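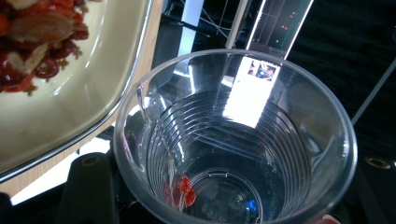 Soaking dried goji berries before they go in the pot

Reading time: 2 minutes
Last updated: 8th September

tiswood_kitchen
I bought a big bag of dried goji berries in January and still have most of it. The bag says to rinse and soak before cooking. How long do you all soak, and in what? I've been using throwaway clear plastic cups.

Nestor Dalisay
Ten minutes in cool water. Any longer and they go soft and lose their taste. Plastic cups are fine for cool water.

ettore_m
I don't soak at all. Quick rinse, straight into the soup for the last five minutes. They plump up in the broth and you don't pour the flavor down the drain.

Nestor Dalisay
Depends on the bag. Mine had grit at the bottom, and a rinse didn't get it out. A soak did.

Viola Ferraro
I agree with Nestor on the grit. I use 560 ml of water to 100 g of berries, swirl, wait, then lift them out with a spoon so the grit stays behind. A clear cup helps because you can see when the water needs changing.

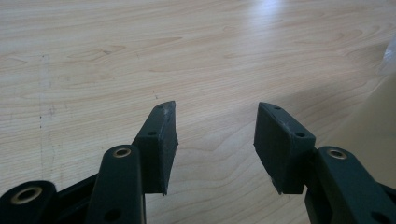

Wipe the table when you're done, too. The soaking water from a full batch is orange, and it left a mark on my old table that never came out. A wood-look top is easier, but I still wouldn't leave a spill overnight.

ettore_m
That's a lot of water for 100 g. And you throw it out?

Viola Ferraro
The first water, yes. If I soak a second time I cook with that one.

gsamonte
Don't use hot water in the thin cups. Mine buckled and I lost the lot on the floor. I use a glass jar now.

tiswood_kitchen
Thanks. I'll try ten minutes in cool water and keep the second soak for the soup. Does anyone freeze them after soaking?

Nestor Dalisay
I did once. They were mushy. Keep them dry in a jar and soak what you need.

Contact the Womska Food Board | Copyright Womska | Back to top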